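Kurz notiert: Besuch bei Adside in Pernatitz

Montag früh, halbe Mannschaft noch ohne Kaffee, trotzdem volle Bude. Adside hatte zum offenen Vormittag geladen, Thema Greifersteuerung in der Simulation. Keine Hochglanzshow, zwei Bildschirme, ein Beamer, viel Gerede. Gut so.

Gezeigt wurde die Umgebung Dubey - alles gerechnet, Blick immer von knapp hinter dem Greifer. Zuerst die bunten Holzflächen, grün, oliv, violett, darauf ein schmaler rotbrauner Riegel. Finger weit offen, nichts zwischen den Fingern. Klingt simpel, aber die Maserung und das schummrige Licht sind Absicht: Die Steuerung soll sich nicht an saubere Farben gewöhnen. 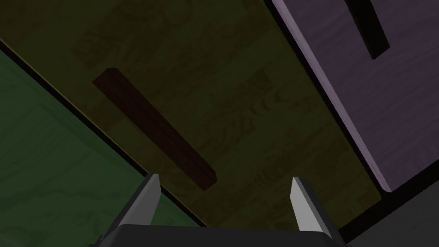 Balico sieht das nüchterner: Schöne Texturen seien nett, entscheidend bleibe die Reibung, und die stimme in keiner Simulation so ganz. Man solle lieber früher an echte Teile gehen, auch wenn dabei mal was zu Bruch geht. Gab Nicken im Raum, auch Widerspruch.

Adside hielt mit Zahlen dagegen. 1.216 Durchläufe über Nacht, davon etwa 800 brauchbar, der Rest fliegt raus. An echter Hardware wäre das eine Sache von Wochen. Danach Fragen, leider viel zu kurz. Rechenzeit? Geht. Lizenz? Wird noch geklärt. Zweiter Teil dann Anfahrt und Kamerawinkel - was sieht die Steuerung überhaupt, wenn der Greifer an einer leeren grauen Fläche steht und alles Interessante rechts unten in der Ecke hängt?

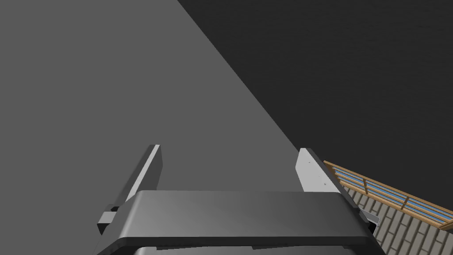 Genau da hakt es nähmlich oft. Zu wenig Anhaltspunkte, die Schätzung driftet, der Greifer sucht. Lösung bisher: kleine Schwenks, dann neu rechnen. Kostet Zeit, läuft aber stabiler als im Frühjahr.

Nächster Termin voraussichtlich im Mai, wieder Pernatitz, wieder vormittags. Wer mit will bitte kurz melden, Plätze sind knapp. Folien liegen im üblichen Ordner, die von Balico kommen nach.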